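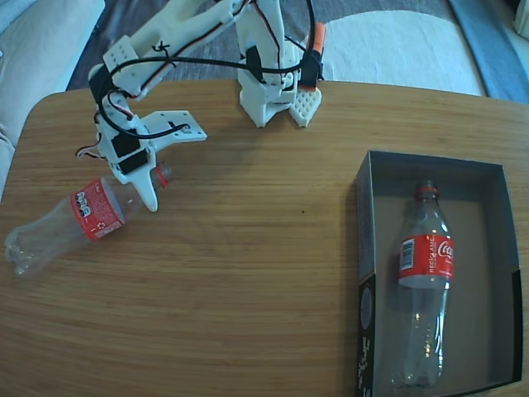

Según la segunda declarante, la botella debía vaciarse, aplastarse y entregarse sin tapón, conforme al reglamento de la comunidad de Ernwood. La Dirección de Enseres Domésticos tomó nota y le recordó que el artículo 8 permitía conservar el tapón.

La declarante mantuvo su postura. En casa de su madre los tapones se guardaban aparte, en un cajón, hasta reunir 500, y entonces se llevaban a Veres en el tren de la mañana.

Se le preguntó qué se obtenía a cambio. Respondió que un recibo.

La Dirección examinó el expediente durante la tarde y resolvió lo siguiente: la botella sería admitida con su tapón rojo, y la declarante recibiría un recibo a nombre de su madre, con el sello de mayo.

Ella lo leyó 2 veces, pidió que se corrigiera el apellido y esperó de pie, junto a la ventanilla, a que se secara la tinta.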